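In Defense of the Folded Towel

My grandmother kept her towels on the bottom shelf of a cupboard that stuck in damp weather, and you had to lift the door a little with your foot to get it open. Inside they stood in a row like library books, folded edge facing out. I was seven or eight before I was trusted to put one away, and I remember being sent back to do it again, kindly, but sent back all the same.

I've been thinking about her cupboard since April, when we moved into the apartment on Kistwood and I found that I had nowhere sensible to put anything made of cloth. For a few weeks it all lived in a heap on the bedroom floor. I told myself that a heap was efficient. You reach in, you pull something out, and you dry your hands on it, and your hands get exactly as dry as they would have otherwise. I know people who run perfectly happy homes this way, and I wouldn't want to quarrel with any of them.

Still, I started folding again, and I started at the dining table, where the light comes in so nicely from the window and you can get all the way around a bath sheet without knocking over a lamp. A table is the right height for it. Beds are too low and too soft, and the towel picks up every lump of the quilt underneath. On a hard, smooth top you can press the air out with the flat of your hand and feel the thing settle down into itself.
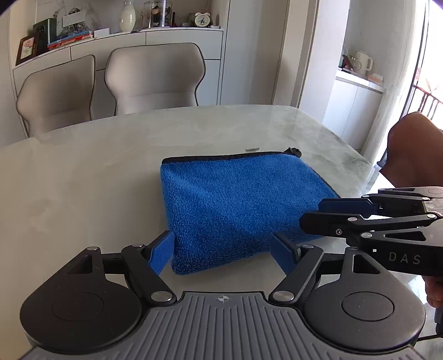
Chiyo Oshima thinks I've got this all wrong, and wrote to say so after I mentioned towels in my last column. Folding, in her view, is for sheets and shirts; a shaggy towel wants to be rolled, because the loops get crushed flat in a stack and never quite come back. She has rolled hers for 20 years and keeps them upright in a crate by the tub.

I tried it, Chiyo, I really did. I rolled everything we own one evening while the soup was on, and for a day or so the shelf looked like a very handsome bakery. Then somebody took one from the bottom. I won't argue about the loops – you may well be right about the loops – but a roll wants to unroll, and a folded towel is content to stay where you put it.

The microfiber ones are a special case, I'll admit. They're thick and springy and they slide against each other, and if you fold them too many times you end up with something closer to a cushion. I do mine in half, then in half again, then once more if the shelf asks for it, with the bound edge lined up so I have something straight to go by. If it comes out a bit crooked I give it a tug at the corner and leave it alone.

What I like best is that it's a job with an end. So little of the housework has one. The dishes are always partway to being dirty again, and the floor is hopeless, but a towel gets folded and you can set it down and pick up the next. My grandmother used to hum while she did hers, the same four bars every time, and last week I caught myself at it with a washcloth in my hand.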